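Plalberg toy library to move into former bakery in March

The Plalberg toy library will leave the basement of the Pomare Street community hall and reopen in the old bakery two doors down, its organizers told members on Sunday.

The basement has flooded twice in the past year, and the hall's owners say the drains will not be fixed before summer. Rent at the bakery is slightly higher, but the new space has a ramp, a sink and a front window.

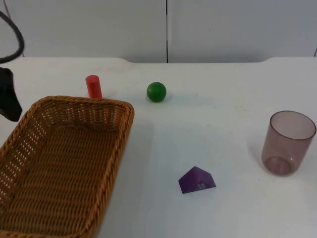 The library lends toys, puzzles and ride-ons to 142 families. Membership fees will stay the same until the end of the year. Loans taken out before the move can be kept for an extra 2 weeks, and late charges will be dropped for that period.

Opening hours will change. The library will no longer open on weekday mornings, when few people came, and will stay open until 6:30 p.m. instead.
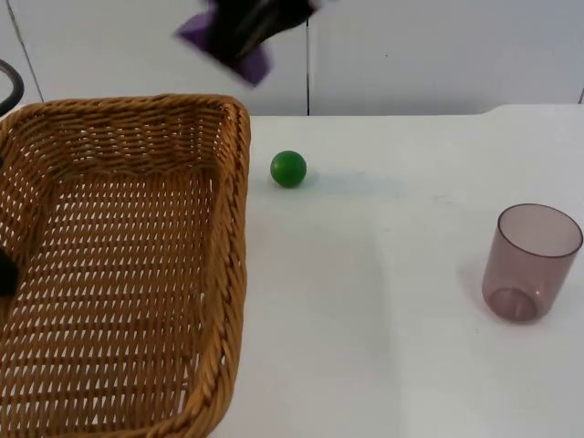 Rochelle Sheehan told the meeting that the later closing time would help parents who work, but that she would miss the morning sessions, when her youngest could try things out before taking them home. She asked whether one morning a month could be kept. Janka Vrabec said the request would be looked at once the shelves were in.

Members also asked about parking. There are no spaces outside the bakery, but the lot behind the hall can still be used. 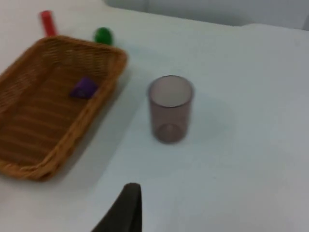
COMMUNITY | PLALBERG

About 41 boxed games were damaged in the last flood and will not be replaced right away. Marek Havlíček said most of the money on hand would go toward paint, lighting and a new front door lock. Donations of games in good condition are welcome, as long as all the pieces are there. Soft toys cannot be accepted.
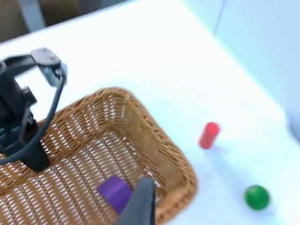
The basement will close for lending one week before the move. Anything due back during that week can be left at the hall office between 9 a.m. and noon. Members who can lend a van or a hand truck should leave their name at the desk.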